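Häufige Fragen: Textilien zusammenlegen und einlagern

Welche Unterlage eignet sich zum Falten?
Eine ebene, feste Fläche in Hüfthöhe. Ein Bett ist zulässig, wenn die Decke glatt gezogen ist. Auf weichem Untergrund verschieben sich die Kanten, größere Teile daher in zwei Schritten falten.

Wie werden dunkle Stoffe behandelt?
Auf links waschen, vollständig trocknen lassen, dann falten. Marineblau und Schwarz nehmen Flusen von hellen Bezügen an. Vor dem Einlagern mit der Kleiderbürste in Strichrichtung abbürsten. Restfeuchte ist der häufigste Grund für Stockflecken; nach dem Trocknen empfehlen wir 24 Stunden Ruhezeit an der Luft.

Wie bekomme ich Falten aus der Mitte heraus?
Stoff flach auslegen, an zwei Ecken fassen, quer zur Falte ziehen und von der Mitte nach außen glatt streichen. Erst danach die Kanten aufeinanderlegen.
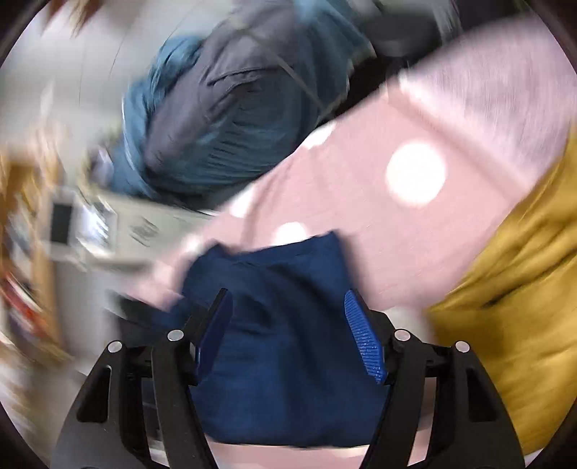

Bleibt eine Ecke stehen, wird sie vor dem nächsten Schlag flach gelegt. Eine Abweichung an der ersten Kante setzt sich durch jede weitere Lage fort – nachträgliches Ziehen am fertigen Paket hilft kaum.

Welches Faltmaß passt in die Box Truvholm?
Die Innenbreite beträgt 74 cm. Zwei Stapel nebeneinander sind möglich, sofern kein Paket breiter als 36 cm ist. Die Box Uvus nimmt nur einen Stapel auf.

Kann ich gepunktete und einfarbige Bettwäsche zusammen lagern?
Ja, sofern beide farbecht sind. Bei neuer Ware in kräftigen Farben die ersten Wäschen getrennt durchführen und bis dahin ein ungebleichtes Baumwolltuch zwischen die Lagen legen.

Wie viel Gewicht trägt das Regal Zarkdale?
Bis 120 kg insgesamt bei Wandmontage, gleichmäßig auf alle Böden verteilt. Schwere Decken nach unten. Freistehend ist das Regal nicht für Textilboxen freigegeben.

Sind ältere Einlegeböden noch kompatibel?
Böden ab Baujahr 1988 passen ohne Adapter. Für frühere Ausführungen wird der Winkelsatz Yu benötigt, Montage mit Kreuzschlitz PH2.

Wie oft sollte umgelegt werden?
Zweimal im Jahr, zum Beispiel im Mai und im November. Dabei die Faltlinien um einige Zentimeter versetzen.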